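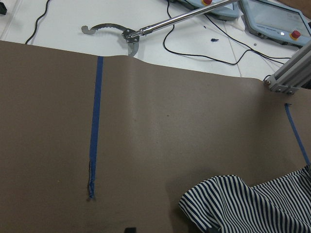
Can the Kavel debugger replace gdb for everyday C++ work?

For stepping through code and looking at containers, it can. For core dumps and remote targets I would keep gdb installed.

I have used Kavel since October on a medium-sized C++ project, a parser that reads log files and writes summaries. The version I tested was the paid one from Poritz, running on Linux. There is a free version too, limited to one process at a time, and it has the same interface.

Installation

The installer is 248 MB. It puts everything under one directory and adds a single command to your path. It did not find my compiler on the first try, so I had to set the path by hand in the settings file. The error message named the missing setting, and fixing it took a minute.

You need to build with debug symbols as usual. With g++ that means -g, and I recommend -O0 while you are learning the tool. At -O2 a lot of local variables show up as "not available", same as in any other debugger.

Looking at variables

This is the best part of the program. A std::map shows up as a table of keys and values, and you can sort it or filter it. I had a map with 2,888 entries and wanted the ones with an empty string as the value. In the filter box I typed value.empty() and got the list right away. Doing that in gdb means writing a Python script or printing the whole thing and searching through it.

Strings are handled well too. Non-printing characters are shown as escape codes, so a stray \r at the end of a line is easy to spot. I found an old bug that way, in code that split Windows text files on \n only.

Custom types need a small description file. The format is simple, but the manual covers it in half a page. Deolinda Fonseca, who works on the same parser, wrote ours after reading the files that ship with the program for the standard library. Start there and skip the manual.

Breakpoints

Conditional breakpoints work and the conditions can call member functions. They are slow, though. A condition inside a tight loop made my test run take 4 minutes, where the same condition written as an if statement with a plain breakpoint inside took a few seconds. If the loop is hot, edit the code and rebuild.

Breakpoints in templates are set on every instantiation, and I could not find a way to pick just one. Nighat Qureshi reported this on the Poritz forum and was told it is planned, with no date given.

Threads

The thread list is clear and shows which lock each thread is waiting for. I used it on a deadlock between 2 worker threads and had the answer before lunch. Switching between threads sometimes loses your place in the source window - annoying, but one keystroke brings it back.

What is missing

Core dump support exists but it failed on half the files I gave it, usually with a complaint about a missing shared library that was present. Remote debugging only works against their own server program, and there is no build of that for ARM yet. Reverse stepping is not there at all. Imulden has it, if you need it, but costs more and feels slower with large binaries.

The editor plugin is made by Kpodo, a separate company, and runs a release behind. I stopped using it and keep Kavel open in its own window.

Should you buy it?

If you spend most of your debugging time looking at what is inside vectors, maps and strings, yes. Try the free version first, on your own code with your own build flags. If your work is mostly crashes from customer machines, stay with gdb for now and check back when the core dump loader has been fixed.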